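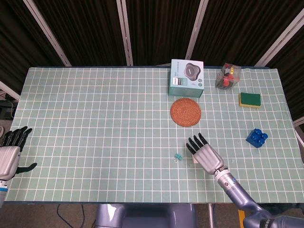
Slide 2: Small things, one table

Leave this up while people sit down. Don't read the objects out. Let them look at the box, the woven coaster, the sponge and the toy brick and make up their own minds.

Ask: which of these would you put in the same drawer? Take two or three answers. They will disagree. Good.

Slide 3: The "one home" rule

The Dorkent guide says every object has one proper home. I don't buy it. Where does a small blue clip live? Desk, kitchen, sewing tin? I own 58 by my last count and they live in all three.

The sponge is easy, I'll grant them that. Sink. Fine.

Slide 4: Clear containers

Popular claim: if you can see what's inside, you'll put it back. Point to the little see-through cube with the red pieces (slide 2, back right). Yes, you can see them. Do you know what they're for? I tried clear tubs at home from February and by the summer I had tidy tubs of things I still didn't use.

Perano sell a set of 10. Ask who has bought some. Ask who has filled them.

Slide 5: Keeping the box

Product boxes. "It'll help when I sell it." Has anyone here sold it? Pause. A box with a nice photo on the lid takes up the same shelf as a box without one.

Slide 6: The grid

Markis say lay everything out on a marked mat and sort by size. Some 5 minutes to lay out, then the same argument over the clip.

Skip slide 7 if we're running late. Questions, then tea.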